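Plidix folding worktop, 6 months in

Score: 3 out of 5. Would have been 4 but for the feet, see further down.

Right, quick one as I'm meant to be out the door. Bought this last summer for the back room, which is my office, sewing room and where the ironing goes to die. Needed something big enough to cut curtain fabric on that would also fold away when my sister stays. Dining table is round and no use for anything with a straight edge.

Had a Grido one before. Lasted years, then a hinge went and they don't sell the part. Emailed them twice, got a nice reply saying sorry, and a discount code that had run out. So that was that. Looked at the Zawadzka as well, lovely thing, twice the money, and Rhona Pringle at my sewing group has one and says you can't shift it on your own. Out then.

Delivery

Ordered Sunday night, came Thursday. Driver left it in the porch without knocking. Box was battered at one corner but nothing inside damaged. Heavy. Get someone to help you up the stairs with it, I didn't and my back knew all about it.

Putting it together

Instructions are pictures only, very small ones. Step 3 shows the brackets upside down, or the page is upside down, I still don't know. You need your own crosshead screwdriver. They give you an allen key that is soft as butter, bin it and use a proper one. Two spare screws left over at the end, which I've decided to belive are spares.

Took me a whole evening with the radio on. Would be half that if you'd done one before.

The top

Plain, pale, no pattern. Good for me because I can see pins on it and I can see chalk marks through thin lining. My old one was fake walnut and I lost needles on it constantly.

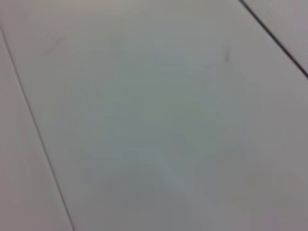

Pale grey and thin dark seams. Goes with everything, or nothing, depending on your carpet.

Cleans up fine with a damp cloth. Tea comes off. Biro comes off if you're quick. Fabric glue does not come off, I have a shiny patch at my end now. Haven't tried anything stronger on it, the leaflet says no bleach and no cream cleaner.

Don't iron straight on it. Leaflet says so and I beleive them on that. I put a folded blanket down, then an old sheet, works a treat for pressing seams.

Indira Chettiar two doors down borrowed it for a jigsaw weekend and her verdict was too light in colour, the sky pieces disappeared. Fair point if you're a jigsaw person.

Joins

Most people asking questions on the shop page want to know about the joins so here goes. If you're cutting with shears, no bother at all. Rotary cutter, put a mat over the join, always. Writing on a single sheet of paper, your pen will find it. Crumbs find it too. I run a bit of card along mine when I remember, so not often. 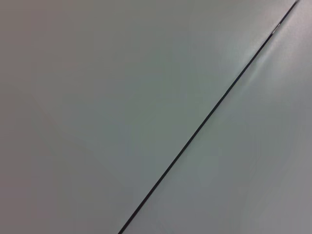 One of the joins. Thin, dark, dead straight.

If you want one unbroken surface then buy a fixed table, no folding one will give you that. The Grido had the same thing and I stopped noticing after a month.

Legs and feet

This is where the marks come off. Legs are solid enough and lock with a good click. The feet though. Little plastic caps, pushed on, not screwed. One came off the first week and rolled under the wardrobe. Another split in July when I dragged the table instead of lifting it (my fault, but still). Replacments come in a pack and the postage costs more than the feet. I've got rubber ones from the hardware shop on now, much better, should have come like that.

Wobble: none on floorboards. Bit of one on carpet if you're leaning hard, cutting thick stuff. Sewing machine on it is fine at normal speed. Foot to the floor and the whole lot hums.

Working at it

Do my day job at it too. Laptop, Jira open all morning, notebook, lunch. Height is ok for me, I'm short. My other half is tall and says it gives him a crick. No adjustment so check your measurements first, they do give them on the website, bottom of the page in tiny writing.

Folding away

Easy once you know to do the catch on the left first. Goes flat behind the door. The carry handle is a strap and it digs in, so wrap a tea towel round it.

Would I buy again? Yes if it was on offer. Full price, I'd have another look at secondhand first, people hardly use these and then sell them on. If you do get one, order the rubber feet the same day.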